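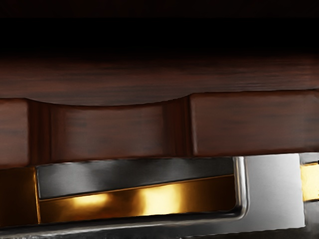 Dark wood with a streaky grain, seen at close range.

Clidberg furniture register opens to the public

9 May 2020

The Clidberg District Archive has opened its register of locally made furniture to the public, following a long program of recording, checking and transcription. The register lists 1,037 pieces made in the district's workshops, with the maker, the timber and the present location given wherever these are known. It can be searched free of charge through the archive's catalogue and no reader's card is required.

Most of the entries concern ordinary household furniture. Chests of drawers, washstands, kitchen dressers and small cabinets make up the greater part of the list, with a smaller group of church and school furniture recorded in the early stages of the work. Pieces held in private homes are included with the owners' consent, and their addresses have been withheld.

Furniture making was a major employer in Clidberg for several generations. The two largest firms, Zirnstead and Fairclough, stood at opposite ends of Mill Street and drew their apprentices from the same schools. Zirnstead was known for bedroom suites sold through department stores in the capital. Fairclough worked to order and kept no showroom. A third firm, Sindard, began as a supplier of turned legs and knobs to both and later sold small cabinets under its own name. 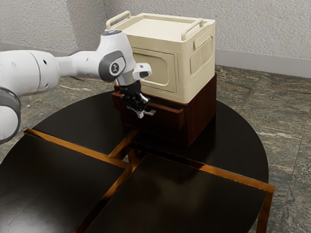
The surviving records of the three firms are uneven. The Zirnstead ledgers came to the archive in good condition and cover nearly the whole life of the business. Fairclough's order books were stored in a shed behind the former works and the earlier volumes have suffered from damp. Only a wages book and a bundle of loose correspondence are held for Sindard, and the archive would be pleased to hear from any family that may hold more.

Transcription of the Zirnstead ledgers was completed in December. The work produced 1,293 separate order entries, many of which give the customer's name, the timber asked for, the finish and the agreed price. Where an order entry can be matched to a surviving piece, the two records have been linked. Matching has been carried out cautiously. An entry is linked only when a label, stamp or family paper supports the connection, and likeness of style alone has not been accepted as evidence.

The ledgers have already altered the archive's understanding of the trade. It had long been supposed that the darker finishes associated with the district were a late fashion. The order entries show customers asking for a dark finish from the first volume onward, often on cheaper timbers, and paying a small extra charge for it. The term "Clidberg brown", which appears in auction notices, is not found anywhere in the firm's own papers.

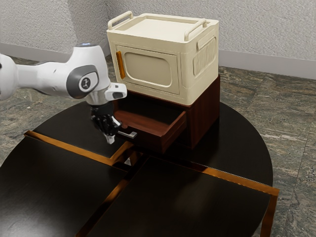

Readers using the register should note that dates of manufacture are given as ranges. The firms reused patterns for many years and a drawer front or moulding cannot on its own fix the date of a piece. Repairs present a further difficulty. Handles were frequently replaced, backs were renewed and larger pieces were sometimes cut down when a household moved to a smaller dwelling. Known alterations are noted in a separate field, and readers are asked to consult it before drawing conclusions about a maker's practice.

Names of timbers follow the ledgers where the ledgers are clear. In other cases a general description such as "dark hardwood" has been used. The archive does not undertake scientific identification of timber and cannot advise on the value of any piece. Owners seeking a valuation should approach a licensed valuer.

The register is accompanied by over 2,000 digital copies of letters, price lists and workshop drawings. These may be downloaded for private study and for use in schools. Requests to reproduce them in print should be made in writing, giving the title of the publication and the reference number of each item. Copies of the Fairclough order books will be added once conservation of the damaged volumes has been finished.

The reading room remains closed at present and staff are answering enquiries by email and post. Readers who had booked to see original ledgers will be offered a new appointment when the building reopens, in the order in which the bookings were first made. The exhibition of workshop drawings planned for the foyer has been postponed, and its opening date will be advised in this bulletin.

A printed guide to the register is in preparation. It will contain a short history of each firm, an index of apprentices named in the wages and order books, and a table of the labels and stamps recorded to date. Public libraries in the district will each receive a copy for their local history shelves.

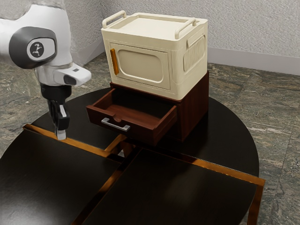
Marit Strand said the index of apprentices would be of more use to many families than the furniture entries themselves, as few of the young people who worked in the shops had left any other trace in the district's papers. She asked that spellings be given as they stand in the books, with modern forms beside them, and hoped that the guide would not leave out those who had stayed only a season.

The archive has accepted this suggestion. Both spellings will appear in the index, and no minimum period of service will be applied.

Corrections and additions to the register are welcome. Owners of furniture believed to have been made in Clidberg may submit a record using the form in the catalogue, together with clear photographs of the front, the back and any label or stamp. Furniture should not be brought or sent to the building. Pieces should not be cleaned before they are photographed, as pencilled workshop numbers on drawer bottoms are easily lost.

New records will be reviewed by 2 members of staff before they are published. Owners will be notified by letter or email of the outcome and may ask for an entry to be withdrawn at any time.

Enquiries about the register should be addressed to the Collections Desk, Clidberg District Archive, and marked "Furniture". Enquiries about the Sindard papers should be marked for the attention of the District Archivist.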